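Wadbridge is a drama film written and directed by Eero Lehtinen. Ankica Obradović plays a night clerk who inherits a failing hotel, and Nam-gil Ryu plays its last long-term guest. The film was produced by Mirnolard and runs 182 minutes.

Production

Filming began in October and took place mostly in one building. Hrvoje Stan was the cinematographer. The score, by Hrvoje Georgiou, was written for four players.
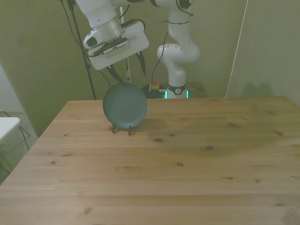 Release

Primen released the film in 200 theaters on 2 March 2026. Reviewers praised Obradović's performance, while several found the second hour slow. A shorter cut was later shown on television.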